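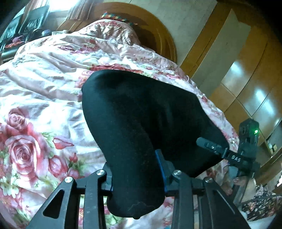
Wiston Home Opens a Season of Bedroom Tidying With Its April Laundry and Bedding Days

WISTON, April - If your clean clothes tend to spend the night on top of the bed before they ever see the inside of a drawer, Wiston Home would love to have you over this month. The family-run linen and bedding store, which has been looking after the bedrooms of this town since 1925, is opening its upstairs showroom for a run of friendly folding and bed-making mornings, and everyone is welcome, from college kids setting up a first apartment to grandparents who could probably teach the rest of us a thing or two.

Each session begins at 10 a.m. and takes up to eight guests, so there is plenty of elbow room and plenty of time for questions. The morning starts with the pile on the bed: how to sort it, what to fold first, and what to do with dark, soft things like sweatshirts and fleece that pick up every bit of lint in the house (bring one along if you like, the lint brushes are on us). After a coffee break we move on to the bed itself, with a good long look at satin-finish duvets, which are lovely to sleep under and a little slippery to fold, and at the flowered prints that so many of our customers remember from a grandmother's guest room and are now asking for again.

"We have always thought of the bed as the best folding table in the house," the store said in announcing the program. "It is the right height, it is soft, and if you get tired halfway through you can sit down on it and have a rest before you finish."

The mornings also mark the arrival of the Petham collection, a range of rose-patterned duvet covers and matching pillowcases in 58 combinations of print and size, along with striped cushions from Hirvonen for anyone who likes a brighter note against a wooden headboard. Guests will receive a Brenum drawer sachet to take home, and orders placed during a session will be delivered free anywhere in the county.

Tickets are $4, and the price comes off any purchase made the same day. Places can be reserved at the front counter or by calling the store during opening hours. Parking is behind the building, and the showroom can be reached by stairs or elevator.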